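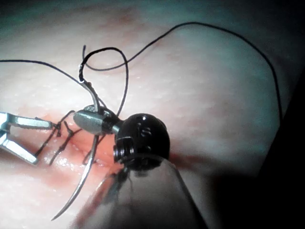
Three in, needle loaded for the fourth.

Thread loops catching on everything – two-arm suturing build, garage bench

Posted by plillunport_pete, August 2019

I have a two-arm suturing setup on the bench at home, taking up the half of the garage where my wife's car used to live. The arms are a mix of secondhand parts and printed brackets, the control box is my own fault, and the pads are the practice skin you can buy for students. I started in May and thought knots would be the hard part. The knots are okay. The thread is what's killing me.

Every time I load the needle I have a long tail of black thread wandering over the pad in loops. When the right arm turns its wrist to drive the needle, sooner or later a loop finds the jaw and hangs on. I then spend ten minutes backing out moves one at a time, saying things the neighbors can hear.

I've tried running the arms at 30 percent speed. It snags the same way, only now I get to watch it coming. Is this a software problem (teach the arm to park the slack somewhere first) or am I holding the thread wrong to begin with?

Heidrun Lanz

How long is your thread? You don't say, and I suspect you're using it straight out of the packet. Cut it down. I work with much less than the packet gives you for single tied stitches, and change it more often. Yes, it's wasteful. So is your evening.

Second thing: pull through in two or three short strokes with the arms trading off. One grand sweep looks good on video and puts the whole tail wherever it likes. My Arnden arms have a short reach, so I had no choice, and it cured most of my snags.

I wouldn't touch the software until you've done both.

solder_dog

get better arms lol

Veronika Aigner

Agree with Heidrun on length, but there is a software part too. Before each bite, add a move where the free arm takes the thread near the needle and lays it on the far side of the wound, away from the wrist that's about to turn. It cost me 40 lines of script and one broken bracket. The bracket was unrelated, I leaned on it. 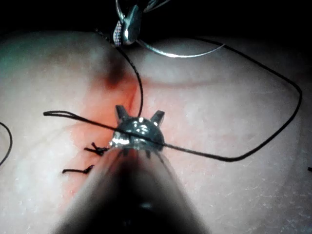 Big loop off to the right, tied stitches on the left.

With the loop spread wide like that you can at least see where all of it goes. It's the small curls close to the jaw that get you.

Also check the jaws for burrs. Run a bit of cotton wool over them with the power off. If it leaves fluff behind, so will your thread, more or less. I used a fine file on mine and then wished I'd used a finer one.

plillunport_pete

Cut the thread in half and got through a whole row with one snag. The cotton wool test left the left jaw looking like a sheep, so I'm off to find a file.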